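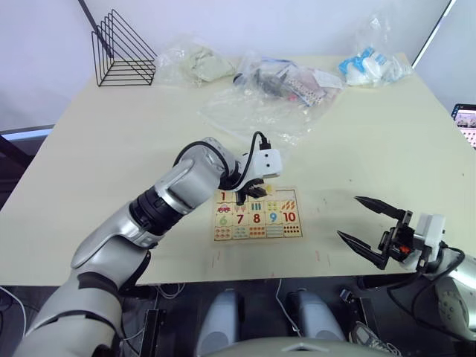
Killcombe Plant Health Supplies: Livestock Hygiene and Biosecurity Section

Clullov 500 Wheel and Boot Disinfection Station

The Clullov 500 is a fixed disinfection point for farm entrances, collection yards and shared tracks. It treats the wheels and wheel arches of vehicles up to the size of a rigid feed lorry, and has a separate bath for boots and hand tools. It replaces the Clullov mat system, for which spare foam inserts remain in stock.

Construction

The base tray is a single moulding with a raised lip on both long sides and a ramp at each end. Spray bars run along the inside of each lip and are fed from a 500 litre tank standing on its own plinth. The tank may be placed on either side of the track. Pipework between tank and tray is laid in a covered channel and must be drained before the first hard frost.

Two pumps are fitted. The main pump supplies the spray bars. The second returns used liquid from the sump through a basket strainer to a holding tank, which is not included. Used disinfectant must not be returned to the supply tank.

Operation

The spray starts when a vehicle crosses the pressure strip at the foot of either ramp and stops when the strip at the far end is released. A hand switch on the control box overrides both strips. Vehicles should cross at walking pace. Heavy mud must be removed before the crossing, as most disinfectants lose strength quickly in contact with soil and manure.

The boot bath has a fixed brush plate and a lift-out liner. Change the liquid daily, or sooner if it is visibly dirty.

Disinfectant

The station is supplied without disinfectant. It may be used with peracid and iodine-based products at the dilution given on the product label. Do not use undiluted bleach, which attacks the pump seals. During a declared outbreak, use only a product approved for the disease concerned, at the rate set for that disease. Check the current list before filling.

Siting

Level, hard ground is needed, clear of ditches and field drains. Allow 4 metres of straight approach at each end. A fall of more than 2 per cent along the length of the tray will leave the lower spray nozzles standing in liquid. The control box requires a protected outdoor supply installed by a qualified electrician.

Maintenance

Strainer: empty after each day's use
Nozzles: remove and rinse monthly
Pressure strips: check for stones and splits monthly
Pump seals: replace every 2000 operating cycles or each September, whichever is sooner

The cycle counter is behind the lower cover of the control box. It cannot be reset by the user.

Options

Sorkus dosing unit, for automatic dilution from concentrate
Balogun roof frame, to keep rainwater out of the tray
Additional boot bath with brush plate
Lockable cover for tank filler

The Sorkus unit cannot be fitted to stations with the older grey control box.

Ordering and technical advice

Site drawings and chemical compatibility: Arnulfo Tello
Orders, spares and seal kits: Segundo Alvarado

Please have the serial number to hand when ordering spares. It is stamped on the tray lip next to the sump outlet.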